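Painting a ceiling black in a rented shop unit: good idea or mistake?

smaranda_v
Posted 20 June 2025 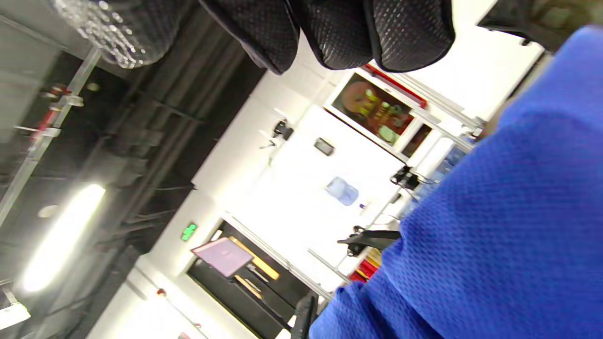 Hello to all. I am opening a small fabric and sewing shop in Koltside, and the landlord gives me permission to paint the ceiling as I wish. It is an open ceiling with all the ducts and beams showing, at present a dirty cream colour. The walls will be white. The floor is grey concrete and I will leave it.

My question is about black. I have seen many shops and cafés with black above and white walls, and I like that the pipes disappear a little. But my customers must judge colours of thread and cloth, and I am afraid that the room will become too dark for this work. The unit has windows only at the front. The lowest beam is at 2.89 metres.

Has anybody done it and regretted it? Please excuse my English, I try to be exact.

Smaranda Văduva

pelmet_pete
I did it in a bike shop, six years ago now. No regrets at all. Use dead flat paint, not matt. Ordinary matt still shines on round ducts when the light hits it and then you see every dent.

What you lose is the bounce. A white ceiling throws light back down, a black one swallows it. We had to add two more rows of lights.

Hobnail
I disagree with Pete, at least for a fabric shop. For bikes it does not matter if the blue is slightly off. For someone matching a zip to a coat it matters a lot. I would go for a mid grey. It hides the pipes nearly as well and you do not need to repaint when you leave.

Check your lease on that, by the way. Mine said "return to original finish" and Madigan, who managed the building, held back part of the deposit until I had done it. Three coats of white over black, on my back on a tower. Never again.

smaranda_v
Thank you both. Hobnail, I have read my lease again now and it says "neutral colour" at the end of the term. Is black a neutral colour? In my language I would say yes, but perhaps the agent will say no.

Hobnail
Ask in writing and keep the reply. I would not trust my own reading of it, and I am a native speaker!

sioned_m
I run a wool shop and we have a black ceiling, so perhaps I can be of use. Two things.

First, the colour of the ceiling has less effect on matching than the lamps do. Look for the colour rendering figure on the box. The scale goes up to 100 and I would not buy anything under 90 for a shop like yours. Our old tubes were much worse than that and navy and black looked the same under them. People brought things back every week.

Second, dust. Black shows it on the top of every duct if you have a mezzanine or stairs. From floor level you will not see it.

Sioned Morgan

pelmet_pete
Fair point about the lamps. I still say she will need more of them.

sioned_m
Oh yes, more of them, I don't argue with that. Put the best one directly over the cutting table.

kettle_drum
Nobody has mentioned spraying. Do not try this with a roller. A friend did it on open beams and it took him most of August. Hire a sprayer, mask the sprinkler heads and smoke detectors properly, and cover the floor wall to wall. Dry overspray on concrete is horrible to remove.

I used a Kastico sprayer and it was fine. The Prollent one blocked every ten minutes, but maybe that was my paint.

Hobnail
It was your paint. I have used the Prollent for years. You have to strain it first.

kettle_drum
I did strain it.

smaranda_v
I did not know that the sprinkler heads must not be painted, so I am very grateful for this. I have written to the agent about the word "neutral".

For the moment I think I will choose the dark grey over the shop and keep white above the cutting table, if it does not look strange. Pete, do you remember which paint you have used?

pelmet_pete
I'll look for the tin tonight. White patch will look fine if you stop it at a beam and not in mid-air.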